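Kiltau Club Handbook, Section 4: Setting Up the Kitchen Task
By Yavuz Dönmez
January 16, 2019
4 min read
133 shares

You've got the arm bolted down and Culis talks to it, so now comes my favorite part of the whole build: the play kitchen! I've set this thing up more times than I can remember, and I still skip step 2 when I'm in a hurry. Don't be me.

1. Push the kitchen up against the stop on the table and tighten both clamps. Give it a shove. If it moves, tighten again.

2. Switch the arm on and let it home with the counter clear. Wait for Culis to say READY — the beep comes first and it doesn't count.

3. Put out the blocks. For beginners I like to start at the cooktop, with a green and a yellow one close together, and leave the sink for later.

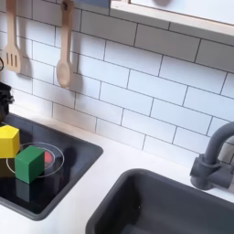 Tariq Baloch thinks new teams should get one block and nothing else until they've made ten clean picks in a row. Fair enough, and if your team is brand new, go his way. I get bored after three.

4. Open the task file and set the speed to 200. The file we got from Vavelholm comes set at 409, which is fine for their judges and way too fast for a first run.

CAUTION: Keep your hands off the counter while the arm is live. Want to straighten a block? Press pause, wait for the light on the control box, then reach in.

5. Drive the gripper over your block with the fingers open. Stop there and look from the front AND from the side (I mean it, get up and walk over). One finger should come down on each side of the block. If a neighbor is in the way, turn the wrist a little before you go lower.

6. Once blocks feel easy, add the toy food. A carrot is long and likes to roll, so try grabbing it across the middle.

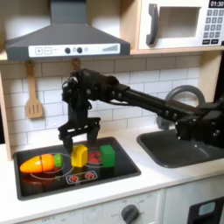 Can we save the wrist angle for each item, or do we have to set it every time? You can save it! Hit Store in Culis while the arm is paused and give the pose a name you'll still understand in March.

7. Close the gripper slowly, lift a little, and hold. If the piece slips, open up and go back to step 5.

NOTE: Error 1067 means the arm lost its home position. Pause, clear the counter, and do step 2 again. If it keeps coming back, check the plug at the Akgül board — ours works itself out when people lean on the table.

8. When you're done, park the arm before you cut the power, then put the food back in its tub.

6 comments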